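5. Oiling a wooden worktop

This section covers the first oiling of a new Jostton worktop and the yearly re-oiling after that. Use Ternau hard oil or another oil approved for kitchen surfaces. Read section 4 (Sanding) before you start.

You will need:
Ternau hard oil, one 963 ml can
Two lint-free cloths
A sanding block with 180-grit paper
Nitrile gloves
A metal bucket with a lid, half filled with water

Preparing the surface

1. Clear the worktop and wipe it with a damp cloth. Let it dry overnight.
2. Sand lightly along the grain. Do not press down on the edges.
3. Vacuum the dust, then wipe once more with a dry cloth.
4. Open a window. The room should be at 18 °C or warmer.

Note: Swirls and knots take up oil at a different rate from straight grain and may look patchy after the first coat. The color evens out with the second.

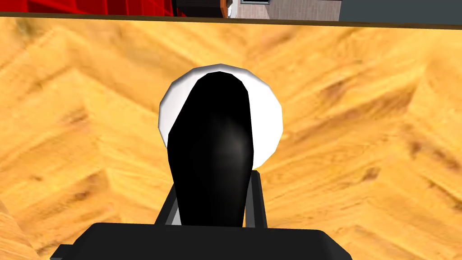
Fig. 5-2. White object on a wooden surface with strong grain and darker knots.

Applying the oil

5. Stir the can for two minutes. Do not shake it.
6. Pour a small amount onto the cloth and work it in along the grain. Cover the end grain too.
7. Wait 80 minutes. Wipe off any oil still standing on the surface.
8. Leave for one full day, then repeat steps 6 and 7.
9. Keep the worktop dry for a week. Put nothing hot on it during this time.

CAUTION: Cloths soaked in oil can catch fire on their own. Put used cloths in the bucket of water and close the lid. Do not leave them folded or in a pile.

CAUTION: Do not use oil on worktops supplied with the Firisus lacquer finish. See section 7.

Re-oiling

Re-oil once a year, or when water no longer beads on the surface. One coat is normally enough. We suggest June, when windows can stay open. Areas near the sink may need oil twice a year.

To order more oil, quote part number 1771.

Section revised 7 April 2025 by Razia Ghumman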